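Workshop Notes: Seat Shells and Gas Columns
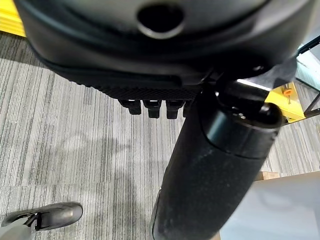
Chair maintenance for the Badthorpe office moves to a fixed schedule this month. The 31 task chairs on the second floor were bought in two lots, one from Stamico and one from Malhotra, and the underside covers are not interchangeable. Check the label on the job card before ordering parts. Most of the September call-outs were for seats that sank under load or rocked at the mount. Start with the column. Dust and lint settle on the matte surface below the collar, as on the one shown, and should be wiped off with a dry cloth before the collar seam is inspected. Do not use spray lubricant on the column. Check the small fastener points in the molded housing by hand, with a manual driver only, as the plastic strips easily.

Columns that sink more than 30 mm in an hour with a 100 kg test weight are to be replaced. Record the starting height and the height after one hour on the card. Replacement columns are Skunda part 257 and are kept on the lower shelf in the parts room. Sign out each one.

Old columns are pressurized. They must not be drilled, cut or put in the general scrap bin. Tag them and leave them in the metal cage by the loading door.

Completed cards go to Kanchan Rastogi by the last Friday of the month. Chairs waiting for parts should be tagged and turned upside down on the bench.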